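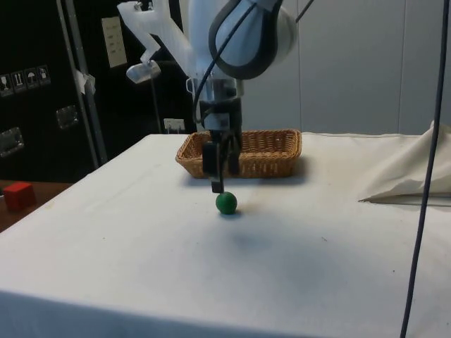
Tidying small things: your questions

I get a lot of the same emails about baskets, tablecloths and what to do with all the little stuff that ends up on a table, so I've put my answers together on one page. I add to it whenever I get a free evening (last time was April, sorry!).

Do I really need a basket? Can't I just use a drawer?

You can, and I did for years. My trouble with drawers is that I shut them and forget them, and then I own 24 bouncy balls. A basket sits out where I can see it filling up. I like a low one with sloped sides, because you can drop a ball in from any direction and still spot it in there later.

Wicker or plastic?

Wicker for the living room, plastic for anything that goes near paint. I'm very fond of my woven ones and I know they're a pain to dust. An old paintbrush gets into the weave, or the soft brush on the vacuum if you're in a hurry. If yours has started snagging on cloth, run a finger around the rim, find the loose end and snip it. Don't pull it!! I pulled one once and lost half a side.

Why do you sort on a white tablecloth?

Mostly so I can find things. Beads, game pieces, the tiny screws out of a toy, they all vanish on a dark wooden table. On white they show right up. It also stops balls from rolling quite so fast, which matters if you have a floor that slopes like mine does.

Mine is always creased. Do you iron yours?

Ha, no. I shake it out, smooth it with my hands and get on with it. If there's more cloth than table, bunch the extra up along one side and you've got a little wall for round things to bump into. My friend Despina Preda irons hers and folds it over a hanger, and it looks lovely, and I'm still not doing it.

What about the specks that won't shake off?

Try a lint roller first. If it's something ground in, dab it with dish soap and cool water and leave it for 20 minutes before it goes in the wash. I've stopped worrying about the last few.

How do you split things up?

By where they live, never by color. I tried color and the kids thought it was great, but then a green ball went in with green crayons and we couldn't find it for weeks. Now balls go with balls and blocks go with blocks. Anything I can't place goes on the side table until the end, so it isn't in the way while I work.

How many baskets should I start with?

Get 2. Zbigniew Marciniak wrote to say he bought a whole stack of them in one go and now has a basket problem, which made me laugh because I've been there too. Fill the first two and see what's still lying around.

How long does it take?

A normal evening round is a few minutes. The big one I do on a Saturday, with the radio on, and it takes as long as it takes. Last time I found nearly 98 game counters down the back of the couch, from at least three different games, and I'm still matching them up.

Can I send you a question?

Please do! Use the contact form and tell me what kind of small stuff you're dealing with. I'm slow but I do read them all, and the next ones I'm answering are about puzzle pieces and doll shoes.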